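Ticket 464 -- Tabletop marking, white tape won't come off cleanly
Site: Cirkdale, activity room
Opened by: Aušra Kütt
Opened: Jul 30, 2025
Status: open, waiting on Uldis

Hello Uldis, me again, sorry! It's the big light brown table this time, the one we use for the toy fruit. I've been trying to get the old white tape off it and I'm getting nowhere fast, so I thought I'd better log it before I do some real damage.

The tape went down in December, when Austra wanted a line to show where the basket goes. Lovely idea at the time. Now we've moved the basket further back and want the line gone, and the stuff simply won't lift in one go. You get a corner up, you pull, and it rips into tiny bits (I've got half of them under my fingernails). Whatever stays behind goes sticky and then picks up every bit of fluff in the building.

What I've tried so far:

Warm water and a cloth. Did nothing at all, and I stopped quite quickly as I don't trust that board with water. Gintarė had one swell up on her at the old place and it never went flat again.

Fingernail, then an old plastic loyalty card. The card is better, but only if you keep it nearly flat and go slowly. I got almost 4 strips up that way before I lost patience.

Hairdryer on low. This was the best of the lot -- a minute or so of warm air and the glue goes soft enough to roll off with your thumb. It doesn't help with the bits that have already torn, though.
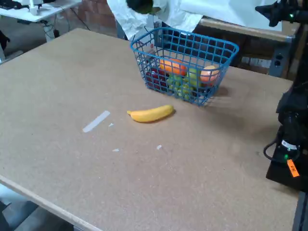

I haven't touched it with any sort of solvent. Tõnu has a bottle of Arura label remover in his cupboard and swears by it, but it says on the back to test on bare board first, and I'd rather you said yes before I go dabbing it about. I'm also a bit worried about the edging strip. If the remover runs down there and gets at whatever is holding it on, we'll have a second ticket!

So, 2 questions really. Is the Arura all right on this kind of top? And is there a tape you'd use instead for next time, something that peels off after a few months?

Update from Uldis Žukauskas: Leave the remover for now please. Carry on with the hairdryer and the card, and I'll bring a proper plastic scraper over. For marking out, try the low-tack paper tape from Jõgi, we've got rolls of it in the store.

Reply from Aušra: Brilliant, thank you. I'll do the rest of the line with the hairdryer and leave the torn bits for your scraper. Could you bring 2 rolls of the paper tape while you're at it? Austra already has plans for the other table.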